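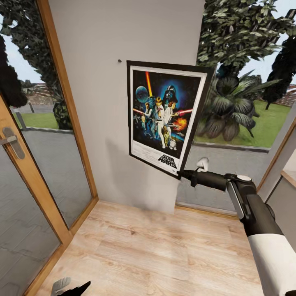 About Kuvodow

We teach robot arms to do small jobs on walls. Straightening a picture, lifting one off its nail, putting it back. Pressing a switch that's a bit stiff. Most of the teaching is done in simulation, in rooms we build ourselves, and then we see what survives on the real arms downstairs.

Small company, one floor and a half of the Salminen building in Prukberg. The half is the workshop, shared with a firm that re-covers dining chairs. If you come to visit, use the yard door. The front one sticks.

This page gets updated when someone has a spare hour, so if something is out of date please write and tell us. Last proper go at it was in May.

What we work on

Things that hang. Sounds narrow and it is. A lot of robot manipulation research happens on a table, with an object sitting on the table, and gravity more or less on your side. Walls are different. The object is held up by one point you often can't see, usually behind the thing itself. Push one corner and the opposite corner moves. Push too hard inwards and you mark the wall. Pull outwards and the frame may come off the nail altogether, and then you have a frame in a gripper that was only expecting to nudge it.

We started with frames for a dull reason, we had plenty of them and they're cheap. Stayed with them as they turned out to be a good test. Two people can disagree about whether a cup has been "put down nicely". A frame has an angle. You can measure it, in the simulator for free and in the workshop with a cheap level stuck to the top edge.

The method

We call it late starts. The long version is in the write-up, send us a line if you want it. Short version:

Normally a practice run in simulation begins at the beginning. Arm parked, frame crooked, off you go. The policy spends most of its early life failing at the approach and hardly ever gets to the part where it's touching anything. So it gets good at reaching and stays poor at contact, and contact was the whole point.

With late starts we drop the arm into the middle of the job. Fingertips already at a corner. Frame already swung out, or twisted, or pushed too far over. Sometimes a really awkward state, one a sensible arm would never have got itself into. The policy has to carry on from there. As it improves we move the starting point back, bit by bit, till it's doing the whole thing from parked.

Other people have done reverse curricula before us and we cite them. Our bit is how the middle states get picked. Random ones are mostly rubbish — frame half inside the wall, fingers inside the frame, physics engine throws the lot across the room. We run a short settling step first, let the contacts sort themselves out with the arm held still, and keep only the states where the frame is still hanging, or still held, at the end of it. Cheap check. Throws away a great deal. What's left is worth practising on.

Then there's the ordering. We score each kept state by how often the current policy recovers from it, and practise most on the ones in the middle of the range. Too easy, skip it. Hopeless, put it back in the pile for later. The pile gets re-scored every 20 minutes of wall-clock training. No deep theory behind that number, it's when the job queue would let us.

The rooms

All of this happens in Gurka, our simulator setup. Gurka is a physics engine somebody else wrote plus a renderer somebody else wrote plus rather a lot of glue we wrote. The glue is where the bugs live.

There are 358 rooms in it at present. Corners, hallways, narrow bits of wall between two panes of glass, that last kind being our favourite for causing trouble. Early rooms were plain boxes with grey walls and the policies learned grey walls very well. Then we took one to a customer's reception area with daylight coming in from both sides and it couldn't find the frame edge at all. Embarassing afternoon.

So now there's a lot of glass. Gardens and paving and rooftops outside it, shrubs, pale skies, doors with proper handles. Laminate floors. Film posters, maps, certificates, mirrors (mirrors are in a separate set, they're horrible). Shadows are rendered too, we went back and forth on that one for months given how long it takes, but a frame standing off the wall gives itself away by its shadow and the policy does use it. We tested with shadows off and the outward tilt estimates went to pieces.

Nails are modelled as nails, sticking out, with friction. We used to pin the frame to the wall with an invisible hinge. Much faster. Also useless, the arm learned to lean on a hinge that no real wall has.

What we found

Numbers below are from the real arms, not the simulator. Everyone's simulator numbers look lovely.

We ran 210 attempts in the workshop with the late starts policy. Frames it hadn't met in training, hung crooked by whoever was passing. A pass meant level to within a degree at the end, still on the nail, no mark on the wall. There were 51 fails. The rest passed.

We read through every fail. The biggest group was thin frames: fingertips slide up the edge, the arm thinks it has a corner and it hasn't. Next was glare on glass. Then a handful where the frame came off the nail cleanly and the arm just held it there, quite still, having no idea what to do next. We've since added off-the-nail states to the pile. Better, though hanging it back up is a whole other job and we wouldn't call it solved.

The same network trained the ordinary way, from parked every time, same amount of compute, did clearly worse in the workshop. The gap was widest on frames that stood away from the wall at one corner. In simulation the two were much closer together, which bothered us then and still does a bit. Best guess is that the real arm makes more small mistakes than the simulated one, so being able to recover matters more. It's a guess. We'd like somebody to check it on different hardware.

What doesn't work yet

Anything heavy. Two-nail frames. Wire-hung frames that swing. Canvas without a frame, as the edge gives. Rooms where the light changes halfway through the attempt, clouds mainly. And it is slow, any person would have done it and gone for lunch.

We also don't know how far late starts carries over to jobs with more steps. Drawers looked promising. Curtains did not.

How we got here

Kuvodow was set up by Dindo Sebastian after several years of fitting out exhibition rooms, and then a research degree in contact simulation, in that order. First idea was a machine to hang shows overnight. The machine was far too big and nearly took a door off. The software for working out where a frame would end up when you pushed it was the useful bit, so we kept that and sold the rest for parts.

The first year was one arm, one desk and a wall on castors. The wall on castors is still here. It has been filled and painted so many times that it's noticably thicker than it was.

How we work

Mornings are for the arms. Anyone who wants real hardware time puts their name on the board by the kettle before ten, and training jobs go on overnight. Afternoons for code and writing. Long meetings are discouraged, mainly by the chairs.

Everyone does their share of watching. New starters spend their first fortnight looking at attempts, simulated and real, and writing down in plain words what went wrong. Those notes have given us more ideas than the graphs have. The settling step came out of one: "arm looks surprised at the start".

We try to report fails as fully as passes. If you've had a paper or a demo from us and can't find the fails in it, ask, they exist.

Who we work with

Galleries and museums a little, mostly for advice — we don't put our arms near anything valuable and won't for a good while. Fit-out firms. A couple of university groups who use Gurka rooms for their own tasks. They've sent back fixes, and one very nice staircase.

The rooms are free for teaching and for non-commercial research. Commercial use is by arrangement, and arrangements are generally friendly. Posters and other artwork in the rooms are left out of the shared set. You get blank frames and can put in your own.

Visiting and getting in touch

School and college groups welcome in term time, up to a dozen at once, any more and no one sees anything. You'll get to hang a frame as crookedly as you like and have the arm try to fix it. Flat shoes please, and long hair tied back in the workshop. Bring your own frame if it's light and you don't mind about it much.

Jobs: we're looking for someone who knows contact physics and someone who can make believable gardens at low polygon counts. Could be the same person. Send us something you've made and a few lines on what's wrong with it. Covering letters optional.

For the write-up, the fail logs or the rooms, use the contact form and say which one you're after. We answer after four, when the arms are switched off. Post goes to Kuvodow, Salminen building, Prukberg, yard side.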